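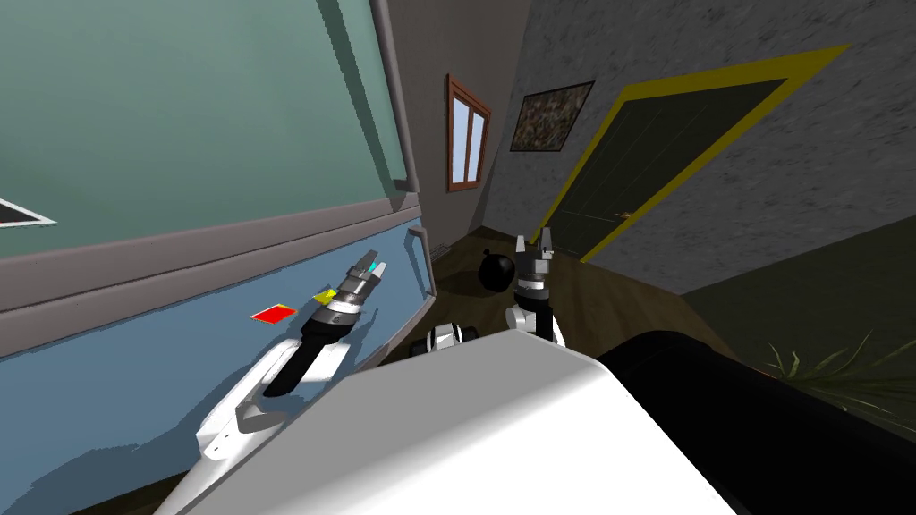 Choose the room for your Panen drying cabinet before you unpack it, as the cabinet is awkward to move once the trays are in. It needs a level floor, an earthed wall socket and a way for damp air to leave the room. Look also at what will stand beside it. Drawers and doors with a bar handle, such as the silver one at the right end of the blue panel, need clear space in front for the hand as well as for the handle itself. Open every door and drawer near the chosen spot as far as it will go and mark the floor with tape. The drying cabinet must stand outside the tape.

Section 4: Placing, venting and first run
May
Text by Saodah Lumenta, checked by Kumaresan Suvarna

Before you start

Read this section to the end before lifting the cabinet. You will need a spirit level, a cross-head screwdriver, the bag of feet and clips, and a damp cloth. Two people are needed for the lift.

CAUTION: Do not lift the cabinet by its door. The hinges are made to carry the door only, and a bent hinge will stop the seal from closing.

Placing the cabinet

1. Lay the cabinet on its back on the flattened carton. Screw in the four feet by hand until they stop, then turn each one back a full turn.

2. Stand the cabinet up and walk it into position. Do not drag it. The feet will mark vinyl and soft wood.

3. Leave a gap of 500 mm between the back of the cabinet and the wall if you are using the rear outlet. If you are using the top outlet, the cabinet may stand closer, but the power lead must not be pinched.

4. Place the spirit level on the floor of the cabinet, first from side to side and then from front to back. Turn the feet until both readings are level.

5. Open the door halfway and let go. It should stay where it is. If it swings, adjust the front feet again.

Note: On an old timber floor, check the level again after the first week. The joists can settle a little under the weight.

Fitting the vent hose

The cabinet gives off most of its moisture in the first hours of a run. In a large, airy room you can let this go into the room and open a window. In a small room, or where there are books, instruments or bedding, fit the hose and lead it outside.

6. Decide which outlet you will use. Push the blanking cap firmly into the other one until it clicks.

7. Slide the hose clip over the end of the hose. Push the hose onto the outlet collar as far as it will go, then tighten the clip.

8. Lead the hose to the window plate or wall vent by the shortest path. Avoid sharp bends. If the hose has to rise and then fall, keep the high point close to the cabinet so that water does not run back.

9. Cut off any spare hose. A coiled hose collects water in its lower loops.

CAUTION: Never join the hose to a flue, to a cooker hood duct or to a duct that serves other rooms. If there is already ductwork overhead in your building, ask the person in charge of the building what it serves before making any hole in it.
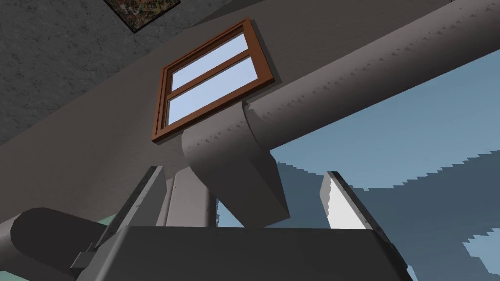 Large overhead duct, with ceiling and wall, viewed from below.

If the building's ventilation is switched off at night, plan your drying for the hours when it is on. This matters in shared kitchens and village halls, where the timer may be set by someone you never meet. A notice by the cabinet giving the hours is a good idea.

Electrical connection

10. Check that the voltage on the rating plate, inside the door at the bottom, is the same as your supply.

11. Plug the lead straight into a wall socket. Do not use a multi-way adaptor or an extension reel.

12. Switch on at the wall. The green lamp lights. If it does not, switch off, unplug and go to the fault table in the next section.

Cleaning before first use

The trays and runners leave the factory with a thin film of oil. It is harmless but has a taste, and apples in particular will pick it up.

13. Remove the trays. Wash them in warm water with a little washing-up liquid, rinse well and leave them to dry.

14. Wipe the inside of the cabinet with the damp cloth. Do not spray water at the fan grille.

15. Put the trays back with the raised lip towards the rear. A tray put in the wrong way round will slide in, but the door will not shut over it.

First run (empty)

16. Set the dial to its highest mark and the timer to 2 hours. Close the door.

17. Open a window. There may be a smell of warm metal. It goes off during the run and should not come back.

18. When the timer rings, turn the dial to zero and leave the door ajar until the inside is cool.

19. Hold a strip of thin paper against the door seal, close the door on it and pull. You should feel it grip. Try this on all sides of the door. If the paper slides out freely at any point, check the level of the cabinet again before ordering a new seal.

Note: Please do not skip the empty run. Hipólito Painemal in our spares department hears from several owners each plum season whose first batch tasted of oil.

Loading for the first time

Start with something forgiving. Apple rings, mint and bay leaves all do well. Tomatoes and plums are slow and are better left until you know how your room behaves.

20. Cut the fruit evenly. Thick and thin slices on the same tray will not finish together.

21. Lay the pieces in a single layer without overlapping. Air must be able to pass up between them.

22. Put the wettest food on the lowest tray. Swap the top and bottom trays halfway through the run.

23. Let a few pieces cool before testing them. Warm fruit always feels softer than it is.

Herbs should be dried on their own. Thyme and onion will flavour anything that shares the cabinet with them.

Keeping a record

Write down what you dried, the dial setting, the time taken and whether the window was open. Fadime Akgül, who tested the recipes for this guide, keeps hers on a card taped inside the door, well above the rating plate. After a few batches your own times will be more use than the table at the back, which was drawn up in a dry room in winter.

Spare feet, clips and blanking caps can be ordered from Tesico. Quote the number on the rating plate. Orders received by midday on Thursday are sent out the same week.

Home | Guides | Drying | Storing | Spares | Contact | Back to contents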